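Close the doors of parliament if you like, but leave someone at the desk

Every summer the Kokau regional assembly votes itself a break, and every summer the same two columns get written. One says the members are lazy. The other says they work hard in their electorates and deserve time with their children. I have read both so often that I could recite them, and I think they miss what matters, namely what happens to bills left half done when the lights go off.

This year the assembly rose with 12 bills on the table. Four had been through committee and needed only a final vote. One of them, the change to rural bus funding, had support from both sides of the chamber. It will now wait until September, and the operators on the Nikeck line will run the old timetable until then.
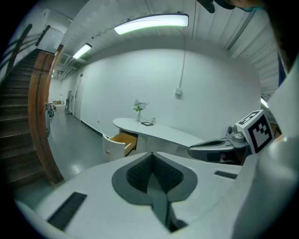 White gripper with marker cube, right.

The standing rules say a bill that is not voted on before the recess keeps its place in the queue. That sounds fair. In practice the queue is redrawn by the business office in the first week back, and whatever the government wants most goes to the top. A bill with quiet support and no minister behind it can slip a whole season. I don't think there is a plot in this. It is just how a list behaves when one side holds the pen.

There is a simple fix, and other assemblies use it. Before members leave, they pass a short motion that sets the order of business for the first two weeks of the new session. It is debated in the open and printed. Changing it later takes a vote. The whole exercise would use up an afternoon. 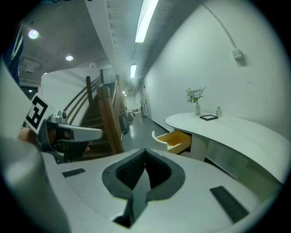 The objection I hear most is that governments need room to respond to events. Of course they do, and a vote to change the order would still be there for them. If there is a flood or a bank failure, no member is going to insist on bus funding first. What the motion would stop is the small daily shuffling that never gets explained. At present the order paper passes between the business office and the party whips, and a citizen looking on gets about as much from it as I would from a black-and-white marker card tilted towards me: plainly a pattern, and plainly meant for someone else to read. A printed order in ordinary words would cost nothing.

The second objection is that recess is when members do their real work, out among voters. Some do. I have sat in a hall in Gavrilă with 300 people and watched a member take questions until the chairs had to be stacked. I have also rung electorate offices in the middle of the afternoon and got a recorded message with last year's dates on it. The rules ask nothing of either member. I would ask for two open public meetings per recess, advertised in advance, with a short note of what was raised.
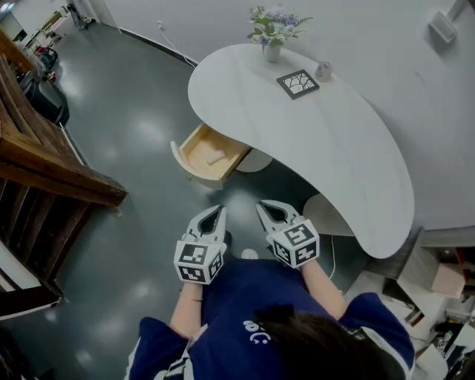

Opinion | By our assembly columnist

Then there are the petitions. A petition lodged the day after the assembly rises is stamped and put in a drawer, because only a sitting committee can receive it. The people of Weltus found this out over their hospital wing. They had gathered their signatures through the spring, missed the cut-off, and were told their petition did not formally exist yet. By the time it does, the contract they are objecting to may well be signed.

A small recess committee could deal with this. It would need no power to pass laws. It would receive petitions, pass them on to the right department and ask for a reply within a set time. Members could take turns, so that each gave up a few days of a long break. I can't see that as a hardship.

I am not asking for the break to be shortened – tired people make bad law, and the late-night sittings before the recess are proof enough of that. Let them go to the coast. But the motion on the order of business could be moved on the first day back, ready for the winter break, and the recess committee needs only a change to the standing rules. Both drafts are already sitting with the rules office. Members who say they support them should put their names on the notice paper when they return.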